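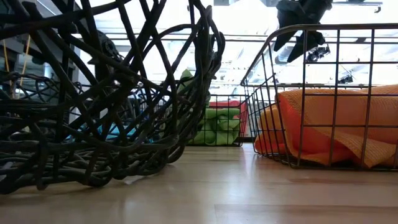

Why does a ring stamped 750 not look as yellow as pure gold?
The stamp 750 tells us that 750 parts in 1,000 are gold. The other 250 parts are different metals, usually silver and copper, and these change the color.

Jewelry Materials, Handout 6
Teacher: Augustina Essien

1. Fineness and karat
Pure gold is 24 karat. To change karat to fineness, divide by 24 and multiply by 1,000. So 18 karat gives 750 and 14 karat gives 583, but in the trade the stamp for 14 karat is commonly 585. Please remember this difference, many students lost a point on it in February.

2. Color of the alloy
More copper makes the gold pink or red. More silver makes it pale and a little green. White gold contains a whitening metal such as palladium or nickel. Nickel can irritate the skin, so always ask the supplier which one was used. Many white gold rings are also plated with rhodium, and this layer becomes thin with wear.

3. Exercise for Sunday
A customer brings to the Nutsugah workshop a chain of 104 grams, stamped 750. Calculate the weight of fine gold in it. Then do the same for a mixed lot of 237 grams, stamped 585. Write all the steps, also the easy ones.

4. Reading
The chapter on solder in the Vuvberg course book. Solder must melt at a lower temperature than the metal it joins. Mawuli Owusu has the spare copy.

Students who missed the touchstone practice should write to Philomena Bonsu for another time.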